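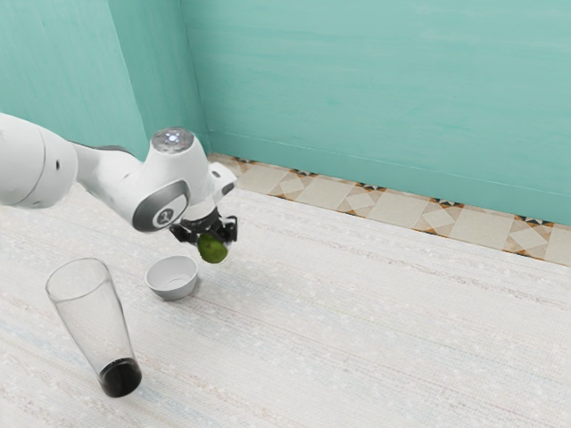 What did the students have to build in the second half of the course? Each team wrote a controller that picks up one piece of fruit in simulation and puts it in a bowl, using camera input only.

4.2 Task and grading

The course ran in the Kvaran simulator, and no team had access to hardware until the final week. Every team got the same starter code, called Ungate, which handles the arm's joint limits and opens and closes the gripper. Everything between the camera and the motion command was left to the students. They could train a policy, write rules by hand, or mix the two.

A trial counts as a success if the fruit is at rest inside the bowl when the time limit runs out. Touching another object is allowed, but knocking over a glass ends the trial. We changed this rule in February, after several teams complained that the earlier version also failed them for light contact. Scores from before the change were thrown out and the trials run again.

Each team's controller was graded on 200 trials. The fruit, the floor or table covering, and the wall colors were drawn at random for each trial from a fixed list. Teams saw part of the list during development and the rest only at grading. Fruit types included limes and pears, which differ in shape enough that a grasp tuned for one often does badly on the other.

4.3 Camera views

Teams could read from an outside camera, a close camera, or both. Most began with the outside view because it was easier to debug. The close view was harder to use than we had told them in the handout. Large parts of it can be plain cloth, with the fruit and the bowl both running off the edge (Figure 3).
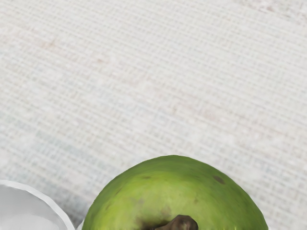
Figure 3. Close view with a green pear and part of a white bowl on woven cloth.

Two teams dealt with this by holding the last good estimate of the bowl's position until more of the rim came back into view. A third team, Hellance, moved the arm up before each new estimate. This cost time, and 47 of its trials ended at the time limit with the fruit still in the gripper. The team kept the method anyway and wrote in its report that a slow controller was easier to fix than one that guessed.

Skemholm was the only team to use no learned parts at all. Its color rules worked on the coverings seen in development and had to be retuned for darker ones. We now hand out the full list of coverings, but not the wall colors, at the start of the term.

Comments (3)

gradlab_ta: Did the teams get the same random seeds at grading? I couldn't find it in the text.

Reply from the author: They did. The seeds were fixed before grading and shared afterward. We will add a line to 4.2.

mpk: We run a similar class and also had to loosen the contact rule. Would like to see the handout if you can post it.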